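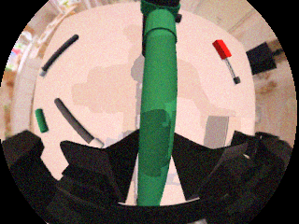 April, late evening

Well, it dropped out again today, and this time I was watching when it happened, so at least I can write it down properly while the kettle boils. We were on attempt 117 of the set we promised Gurdale, all of it still in simulation, and I had just started to feel fond of the new grip settings. Then the fingers closed, the wrist began to lift, and the green thing shot off sideways across the table as if somebody had flicked it. The arm went on up to the drop point and opened its fingers very politely over nothing at all, and the log called it a success!

That last part is what bothers me. A slip I can live with – we have had plenty since Plevside, and the bottom end does taper, so there isn't much to hold on to down there. But a run that loses its object and still gets a tick is a run I can't trust, and now I have to go back through the other 116 and look at every one. I did 50 before supper and found 2 more false ticks, both with the same squirt to the side.

I think the grip check only asks whether the fingers have stopped moving, and never where. I'll put the finger gap into the check in the morning and turn the closing force down a little – and hold off telling Bekside they can try it on the real arm. My eyes are sore and the tea is made, so bed.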